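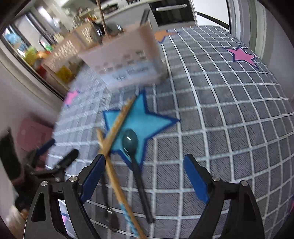
Tala Bataineh writes that her fingers began to drop thin utensils after one season of daily use, and asks whether the whole jaw must be replaced or only the pads. Only the pads need replacing in most cases. The Vorkby finger pad set is supplied for this purpose, and the information on this page applies to every two-jaw hand-held gripper in the Vorkby series.

Vorkby Finger Pad Set, Blue
Order number 3369
Manufacturer: Famavano
Contents: two finger pads, left and right; mounting screws; one hex key

Intended use
The pads form the contact surface between the jaw and the object. They are suited to light household and kitchen items, including spoons, chopsticks and small containers. They are not intended for heated surfaces or for blades.

When to replace
Pads should be inspected after every 50 hours of operation. Replacement is required when the surface has become smooth or shiny, when a tear is visible at the tip, or when the two tips no longer meet along their full width. A pad that slips on a clean, dry spoon handle has reached the end of its service life. Pads are always replaced as a pair.

Replacement procedure
1. Open the jaws fully and place the tool on a flat surface.
2. Remove the screws that hold the worn pad. Keep them apart from the screws of the jaw frame, which have a different length.
3. Wipe the seat with a dry cloth. Do not use solvent.
4. Place the new pad on the seat and start all screws by hand before tightening any of them.
5. Tighten evenly with the supplied key.
6. Repeat for the second jaw, then close the jaws slowly and check the tips against a light.

A gap at the tips indicates that one pad is not fully seated. Loosen the screws, press the pad down and tighten again. The open and closed positions must be recorded again after every pad change, as described in the Vorkby service manual under Jaw Travel.

Care
Clean the pads with lukewarm water and mild soap, and allow them to dry with the jaws open. Food oils shorten the life of the material and should be removed the same day. Spare pads may be stored for 18 months in the closed bag, away from sunlight.

Service
Jaw frames that are bent or cracked must be returned to the Clevell workshop and may not be straightened by the user. Returns are handled by Nizar Hamdan. Technical questions may be addressed to Hanan Daher at the parts desk. Please state the order number and the tool's serial number in all correspondence.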